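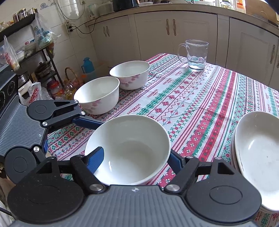
*A white bowl, floral bowls and a stack of oval plates on a cross-stitch-patterned cloth.*

Chepkoech Waweru owns 2 sets of dishes and neither one is complete. The plain white pieces came from a restaurant supplier in Harnau that was closing down. The floral ones came from her aunt, who packed them in newspaper and mailed them without a note. For a long time she kept the sets on separate shelves and used the floral bowls only when people came over. Then she moved to a smaller apartment, with one shelf where there had been three, and everything went on the table together.

"I thought it would bother me," she says. "It bothered me until dinner."

Mixed tables have become common in the kitchens I visit, and most of them started this way, with a move or a breakage. Few people replace a whole set when one piece goes. They fill the gap with whatever fits the stack.

Fitting the stack matters more than color. Oval plates are awkward company for round ones, and a pile that alternates between the two will rock. Waweru keeps her ovals in a pile of their own at the side of the table and lets people take from the top. Bowls are easier. A plain white bowl can stand next to one with pink and lavender flowers and look deliberate, as long as the whites are close. If one is bluish and the other is cream, hold them together in daylight before you buy.

The cloth does a lot of the work. Waweru's has bands of red, green, pink and purple on white, in small diamonds, crosses and zigzags laid out like cross-stitch, with the word HANDMADE repeated in little letters along several of the bands. It picks up the pink in the floral bowls and gives the plain ones something to sit against. On a bare tabletop, she says, the same dishes looked like lost property.

Saron Kahsay, who sells secondhand tableware under the name Wiltska, tells her customers to start with the cloth if they have one they like. Her stockroom listed 3019 pieces in August, and more than 400 of them were single bowls. Singles are cheap and they sell slowly. She puts them in a crate by the door.

"People pick one up, turn it over, look for a mark and put it back," Kahsay says. "I tell them to look at the rim. Run a finger around it. If it's smooth, you can eat from it."

She is less relaxed about glass. A clear mug with a handle should be checked where the handle joins the body, on both ends, and left behind if there is any line in it -- even a short one.

Setting the table takes Waweru a few minutes. The cloth goes on first, pulled so the bands run straight with the long edge. Bowls go down next, then the mugs, and the plates stay stacked until the food is ready. Her kitchen cabinets are cream with curved brown handles, and the kettle lives on the counter behind the table, close enough to reach if she leans.

Her one rule is about spares. When a bowl chips, it moves to the balcony and holds clothespins. There are four out there now. Her aunt has asked about one of them twice.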